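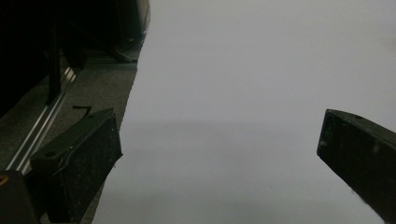
Stakeo fingers, open, from the tool's own camera. Dust included at no charge.

Stakeo Hand-Held Gripper, Matched Pair

$3,516 per pair
In stock at Arkbridge. Orders placed before 2 p.m. go out the same day, except Tuesday, when we count the shelves.

Sold as a left and a right. Black body, black jaw fingers, white top plate, wrist-side camera. No motor. You are the motor. You squeeze, the jaws close, and the camera watches them do it.

We carry three hand-held grippers and get asked every week which one to buy. The Stakeo is the one we reach for when it's our own afternoon being used up, and the page you're reading is our attempt to say why without pretending it's perfect. It has a cable problem. We'll get to the cable.

What's in the box
Left gripper and right gripper, cameras fitted and focused
Two spare pairs of finger pads
Two USB cables, 3 meters each
Hex key (you will lose it, it's a 2.5 mm)
A printed quick-start card that is neither quick nor much of a start. Download ours from the Files tab.

Specifications
Weight, each: 600 g with camera, without cable
Jaw opening, maximum: 85 mm
Finger mounting: one screw per finger, from the upper face
Camera: fixed focus, wide angle, 60 frames per second
Power: over USB
Rated life of return spring: 4,000 full closes
Warranty: one year, springs excluded, for reasons the previous line makes clear

The fingers

They're chunky. If you're coming from the Jaramillo, with its slim tweezer tips, the Stakeo fingers will look like a pair of doorstops. On thin stuff that's a real handicap. We tried a business card flat on a table with both, and the Jaramillo had it up in two tries while the Stakeo pushed it around like a cat with a receipt.

On anything with some height to it, the order flips. The Stakeo gets more pad onto the object, so a crooked approach still ends in a grip. Cups, rolled socks, the handle of a paintbrush, all fine. The Jaramillo dropped the paintbrush often enough that we stopped bending down for it.

The black finish collects every speck in the building. Wipe the fingers with a damp cloth before a session and let them dry. Skip alcohol, it leaves the pads shiny and slick.

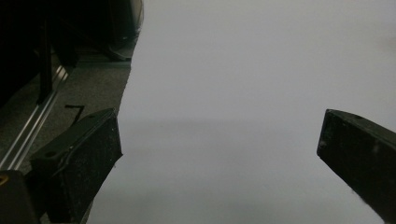
Jaws open, nothing between them. Both tips stay in view with plenty of room down the middle.

The camera view

Most of our comparison time went here, and it's where the Lemberg lost. The Lemberg is a lovely object. It's lighter, the trigger is better, and the case has a foam cutout that makes you feel like a hired assassin. But its camera sits so close to the hand that the knuckle of the gripper body fills the bottom of the picture, and once the jaws shut, you're looking mostly at Lemberg.

The Stakeo's camera sits higher and tilts further forward. Both finger tips show with the jaws open, one from each side, and the space between them is left alone. You'll get a corner of the gripper body at the lower left on our demo unit. We've learned not to see it.

White surfaces are worth a test before you commit to them. A big pale sheet takes up most of the picture when you come in low, and whatever is off to the side goes dark. On automatic exposure the Stakeo hunts a little as the sheet comes and goes. Lock the exposure in the settings file and the hunting stops. The Jaramillo hunts too, and has no lock. The Lemberg doesn't hunt, and is simply dim at all times, like a decent restaurant.

Shadows from the fingers land as a soft band and haven't bothered us. A hard lamp directly overhead did. Move the lamp.

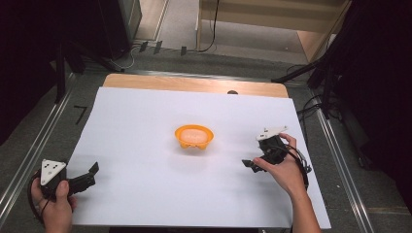 Maribeth Quillfeather
Bench Testing and Product Pages, Arkbridge

Two at once

A single gripper will flatter almost any design. I'd hold off on an opinion until you have one in each hand, facing each other over something small. The orange bowl is my usual: shallow, flared at the rim, little feet underneath, and not much fun to pick up by the edge. Put something soft in it and you also find out how level you're carrying it.

With the Stakeo pair I can bring both sets of jaws in toward the bowl and keep my wrists fairly straight. The body is short enough to wrap a hand around with the thumb free. With a pair of Jaramillos I end up with my elbows out, doing a chicken. The Lembergs handle well, but the bodies bump when the tips get close, and every bump goes straight into the recording.

The white top plates stick up more than you expect. They're where an outside tracker gets its look at the tool, so leave them on and leave them clean, and try to keep your other forearm from passing over them. It took me a morning to stop doing that.

Now the cable. It leaves the body near the hand and wants to loop beside your wrist, and with two grippers going there's a fair amount of black cord hanging around your sleeves. Run it up the forearm with a strap at the elbow. The Lemberg's cable exits from the back and is plainly better. I've written to Stakeo twice on the subject and received a very warm newsletter.

Which one to buy

Stakeo, if you handle household-size objects, work with both hands, or care most about a clear view of the tips.

Jaramillo, if your parts are thin or tiny and you only need one hand. It's also the cheapest of the lot, and the spare fingers are easy to get.

Lemberg, if you'll be holding it all day and have good light. Your wrist will thank you and your footage will be a bit brown.

Setup notes from our bench

Close the jaws fully before plugging in. The software takes that position as zero, and if you start half open it will believe you for the rest of the day.

Fit new pads with the screw just snug. Overtightening bows the finger outward and the tips stop meeting.

Label the cables at the computer end. Left and right are identical there, and swapped feeds look perfectly reasonable until you try to use them.

Check the spring when the jaws start coming back slowly. Replacements are on the Spares tab and take ten minutes to fit, plus however long it takes to find the hex key.

Returns

Thirty days, any reason, pads may be used. Please take your tape off the handles first. We've had a pair come back wearing what I'd guess was half a roll of hockey tape, and it was a nicer grip than ours, but it took solvent to get it off.

Trial loans

A demo pair can go out for a week within the continental US. You pay shipping both ways and a deposit equal to the purchase price. The loan set has older pads and a few scuffs on the fingers. Next open slot is in June. Write to the bench desk through the Contact tab and say what you plan to pick up, and we'll tell you if we think another model would suit it better.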